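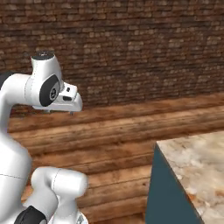

Good news for anyone who has ever tried to compare two robot simulation results and given up halfway through. The Gostia project has put out the second edition of its good practice guide for testing robot arms in simulation, and it is a much easier read than the first. The guide now runs to 182 checks, each written in a sentence or two, and it spends plenty of time on rooms and backdrops. A simulated arm may be working in front of brick and wooden planks, next to a stone-topped counter with a blue front, and under the new rules all of those surfaces have to be listed in the test record, along with the lighting and the starting pose of the arm. Change the wall and you have a new test, with a new number.

That sounds fussy, but teams have been asking for it! The draft drew 521 comments between spring and November, and a large share of them were about backgrounds. A group in Prorkisville wrote that it had run the same pick-up task 2,000 times and could not match its own earlier scores until it found that a countertop texture had been swapped between versions.

The other big addition is a section on clearance. Testers must now state how close the gripper may come to walls and furniture, and a run that breaks the limit counts as a failed run even if the task gets done. The first edition left this up to each lab – and the labs had some very different ideas.

Turby, the free checking tool that goes with the guide, has been updated to match. It reads a test record and flags missing entries in plain language, so a student can use it on the first day. Labs in Abu Hammour tried it early and sent in 213 old records, and their notes on confusing error messages led to a full rewrite of the help pages.

Records made under the first edition stay valid for one more year. A translation into Arabic is under way, and comments on the clearance section are open until the end of next month.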